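Putting things away

3/26/20

Day whatever of staying in, and I have decided to become tidy. My plan, copied from Ramesh Agarwal, is one box per sort of thing. Ramesh has 14 of them and can find a fuse in the dark.

I have one box and a cube.
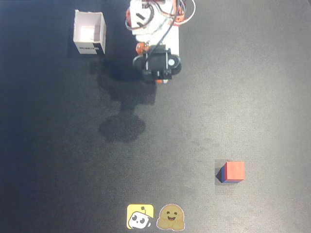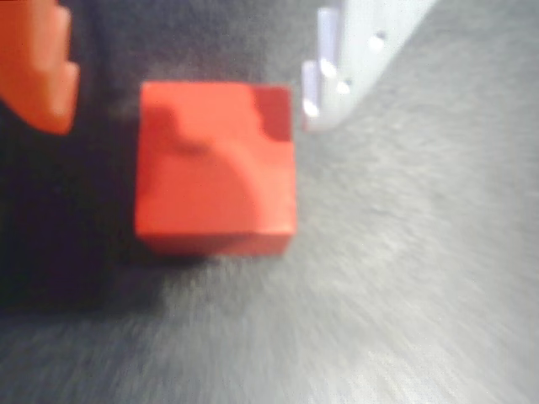 The cube, far off and then close up. Box in the first one only.

You'd think a cube would be easy. But is it a toy, an ornament or a paperweight? I moved house in August with two crates marked "misc" and I can see how it happened. It's a nice red, though – I may just leave it out and call it decor.

Tomorrow, the drawer with the batteries in.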